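Foro Heltari > Cocina y despensa > Conservación

Tema: Táper con tapa abombada, ¿fruta y verdura juntas o separadas?

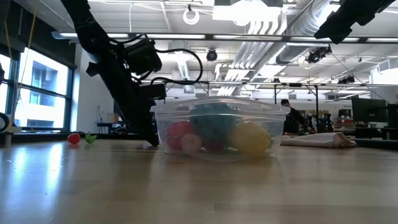 Mensaje 1
mridha_sur
22/01/2024, 10:14

Buenas. Tengo varios recipientes como el de la foto, de plástico transparente y con la tapa un poco levantada en el centro. Los uso para tener la mesa recogida y para llevar cosas al trabajo. Meto piezas grandes y pequeñas mezcladas, casi hasta la tapa, y lo que no entra se queda fuera, como la pieza roja tipo tomatito y la hoja verde de la izquierda. El paño lo tengo siempre al lado para secar antes de guardar.

Dudas:
1. ¿Lo llenáis hasta arriba o dejáis hueco?
2. ¿Tomates dentro o fuera?
3. ¿Las hojas van con lo demás?

Un saludo.

Mensaje 2
Nusrat Pramanik

Yo dejo dos dedos libres. Si la tapa toca lo de dentro acaba saltando por una esquina, y en la mochila eso es un problema. La tapa abombada engaña, parece que cabe más y luego no cierra bien.

Los tomates fuera, en un plato. Las hojas en otro recipiente con papel de cocina debajo.

Mensaje 3
cilonlow77

No estoy de acuerdo con lo del hueco. Con aire dentro las piezas van dando golpes. Yo lo lleno entero y relleno las esquinas con lo pequeño. Llevo así desde octubre, todos los días en el autobús, y no se me ha abierto ni una vez.

Con los tomates sí coincido, en la nevera pierden sabor.

Mensaje 4
Apostolos Zervas

Depende del cierre. Los hay que solo apoyan y los hay que encajan con clic. En la foto no se distingue cuál es. mridha_sur, ¿el tuyo encaja?

Otra cosa: ese plástico se ve algo velado. A los míos les pasó por meterlos en el lavavajillas abajo. Ahora van arriba o a mano.

Mensaje 5
mridha_sur

Encaja por los cuatro lados, pero uno de los lados cuesta. Lo del lavavajillas puede ser, los lavo siempre abajo.

Son de Vumton, por cierto. El juego me costó 37 euros y venían con una bolsita para la tapa que ya he perdido.

Mensaje 6
Nusrat Pramanik

Para cilonlow77: los golpes se arreglan poniendo un paño doblado encima, y así tampoco se llena hasta la tapa. Lo grande abajo y lo pequeño arriba. En la foto se ve una pieza amarilla grande a la derecha y la rosita pequeña delante de la roja. Yo cambiaría eso y pondría la pequeña encima.

Mensaje 7
cilonlow77

El paño absorbe humedad y luego huele. Prefiero llenarlo.

Mensaje 8
Apostolos Zervas

El paño huele si se deja de un día para otro. Se cambia cada mañana y listo. Yo tengo unos finos que se secan en el radiador en una hora.

Sobre el tamaño, pesé lo que meto en el mío y salían unos 300 gramos con fruta pequeña. Con piezas grandes se pierde mucho sitio entre medias. Para eso va mejor uno más bajo y ancho.

Mensaje 9
mridha_sur

Gracias a todos. Voy a probar una semana con hueco y paño, y otra lleno del todo. Las hojas las separo ya. Lo del tomate lo tenía claro a medias, se queda fuera.

¿Alguien sabe si venden tapas sueltas de Vumton? La del lado que cuesta la cambiaría.

Mensaje 10
Nusrat Pramanik

En la web no las vi. Yo compré una en la ferretería de mi barrio llevando el recipiente para probar. No es de la misma marca pero cierra.

Mensaje 11
cilonlow77

Antes de comprar nada, agua caliente y apretar el borde con la mano por el lado que cuesta. A veces está un poco doblado.

389 visitas · 10 respuestas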